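Search Tarnance Help
Search all topics

Can two arms tidy a drawer of mixed cables yet?

I'd love to hand over the one job in our repair shop that never ends, sorting loose wires into baskets. Has anyone got a pair of small arms doing it without standing over them? 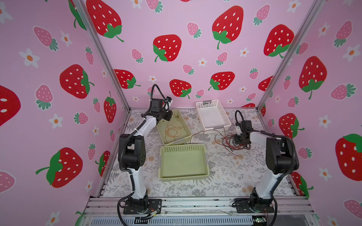 Cherry Mae Dumlao
Getting closer, and I'm thrilled by how quickly! I've been running a pair at home since November and on stiff leads, one at a time, mine manage nicely. Tangles are another matter. A wire bends differently every time you lift it, and if you pull one end you may drag three others along with it. My best run was 20 leads put away with no help from me, and I did a little dance in the kitchen. My tip is to start with short pieces, well spread out, and keep the baskets in the same spots until it's going well. Then move one and see what happens (mine sulked for an evening).

Viruvo
no, just use your hands, takes 12 minutes

Mei Haverford
I'd be a bit more hopeful than that, though speed really is the weak point. We tried it at the Kurdale workshop with a crate of 200 offcuts, and 123 ended up in the right basket before we packed up for tea. A person would have finished long before, but a person would also have been bored stiff, and we got two bench lamps mended in the meantime!

Where it went wrong was mostly the grip. Thin wire slips, or the fingers close on two strands when you wanted one. Soft pads helped us a lot. So did having one arm hold the bundle down while the other teased a strand free, which is lovely to watch when it works. Sorting by colour was the easy part, once we'd stopped the afternoon sun coming in over the bench.

For the house I'd say socks and toy bricks are nearer than cables. If you do have a go, please post how you get on, and tell us what sort of wire you're using, as bell wire and mains flex behave nothing like each other.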